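Orlandini presenta Zateo, su nueva línea de mesas de madera para comercios y salas de lectura

26 de agosto – La firma de mobiliario Orlandini pone a la venta Zateo, una línea de mesas destinada a tiendas, bibliotecas y salas de espera. La serie sustituye a Grandell, que deja de fabricarse, y se puede pedir desde hoy a través de la red de distribuidores.

Zateo se sirve en dos largos, 103 y 210 centímetros, con un tablero de 32 milímetros de grosor. Las patas se entregan desmontadas y se fijan con cuatro tornillos cada una. 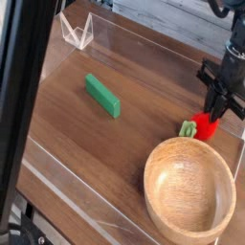
El acabado ha ocupado la mayor parte del trabajo de desarrollo. Orlandini ofrece tres tonos: natural, miel y nogal. Los tableros de tono medio, como este marrón cálido parecido al nogal, dejan la veta a la vista, también a través de un cerramiento transparente de metacrilato. El aceite se aplica en dos manos y puede renovarse en el propio local, sin lijar toda la superficie.

«Los clientes de Grandell nos pedían una mesa que se pudiera reparar sin devolverla al taller», explica Loredana Pace, responsable de producto. «Con Zateo basta un paño, el aceite y una tarde con el local cerrado».

Accesorios disponibles

Los bordes pueden completarse con paneles bajos transparentes, pensados para mostradores y mesas de exposición. Se venden por separado y no requieren perforar el tablero.
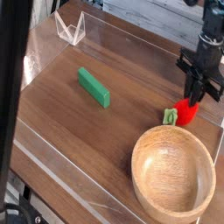 Precio y plazos de entrega

La mesa de 210 centímetros tiene un precio de 767 euros, impuestos incluidos. Los pedidos en tono natural salen del almacén de Zalo en dos semanas; los de miel y nogal, en cuatro. 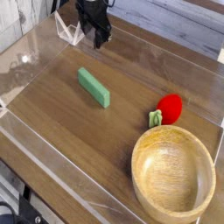 Orlandini mantiene el servicio de recambios para quienes ya tienen mesas Grandell. Ottavio Cocco, director comercial, recuerda que tornillos, patas y aceites seguirán en catálogo. El color de los objetos expuestos también cuenta al elegir el tono – un bloque verde mate resalta con claridad sobre una madera marrón media – y los distribuidores prestan muestras de los tres acabados para probarlas en el local. Las muestras se solicitan con el mismo formulario que los recambios.

La serie se amplía en marzo con una versión redonda.

Contacto de prensa: Loredana Pace, Orlandini, oficina de Zalo.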